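This site uses cookies to remember your reading settings. Accept | Manage

Workshop Tips: House Rules for a Small Gripper Arm

Shared 16 times | 7 comments

The rules below cover a bench-size arm with a two-part gripper working near upright boards, posts and shelf ends. They assume the arm is already bolted down and that the stop button is within reach of the operator's free hand. Where the manual that came with the arm is stricter, follow the manual.

Mark the reach first. Run the arm to full stretch at its lowest speed and tape the floor at that distance plus 200 mm. No stools, cords or scrap bins inside the tape while the arm has power. In our shop the tape is redone every October, when the benches are moved for cleaning.

Approach upright stock square to its face. A gripper that comes in at an angle touches with one side first and pushes the board before it holds it. Stop the approach 100 mm out, check that both sides of the gripper clear the edge, then close the remaining distance at creep speed.

Run every new path in simulation before the arm is powered. Place the simulated camera where the real one is mounted, with the same lens setting. A path checked only from an outside view can look clear and still bring the wrist into a wall.

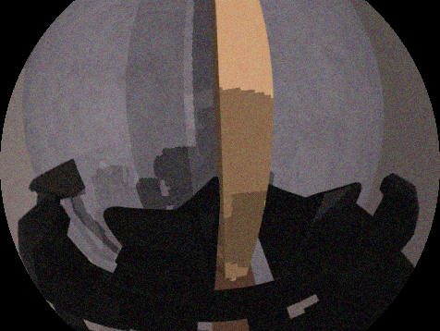
Shadows need their own check. A hard shadow across a pale board can be read as an edge, and the arm will then try to line up on it. Move the light in the simulation to at least two other positions and repeat the run. If the grip point shifts with the light, do not load the path.

Wide lenses bend straight lines toward the rim of the view. Take measurements near the center only, or correct the view before measuring. Do not set a clearance by eye from the outer part of a wide view – the error is largest there.

Keep a written log. Ours is a Vallotgate job card clipped to the bench, with one line per path: date, file name, top speed, lamp positions tried, initials. Prorkirik users can print the same fields from the job menu. A path with no line on the card is treated as untested, including paths copied from another machine.

Gripper pads: wipe before each session, replace when the surface is glazed. Tratirico pads are sold in pairs and should be changed in pairs. After a change, rerun the closing test on scrap before going back to finished stock.

Hands stay outside the tape until power is off and the arm has settled. Pause is not off. Some arms drop slightly when the brakes release, so support the forearm before clearing a jam.

Next in this series: cable routing on the Mazandarani bench frame.

Get new shop tips by email. Subscribe | No thanks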